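**Left gripper won't let go of the fabric – safe to keep folding?**

Posted by Uliana Marchuk, 19 Feb 2021

Hi all! We're folding shirts on the bed with the hand-held grippers, and every so often the left one stays shut after I release the trigger.

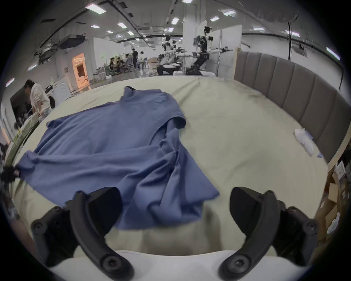

It started after fold 187, and yesterday it nipped my finger through the glove (no blood, just a fright).

**Orest Maksymiv**

Ouch! Stop using that one, please. Ours did this – lint had packed in behind the jaw pivot. Power off, then brush it out.

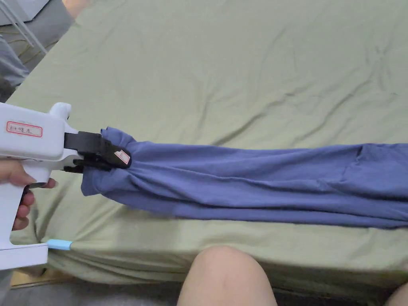

Keep your other hand well back from the jaws when you test it, and try it on a scrap first.

**Anjani Entili**

Might be the spring? Ours went at 4,000 closes.
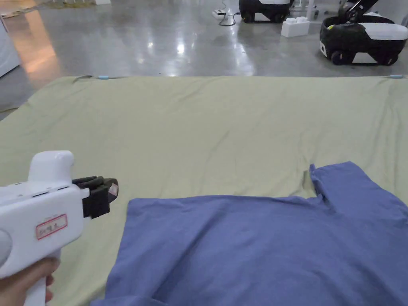

I'd write to Kostiuk for a new one, they were lovely to me in April.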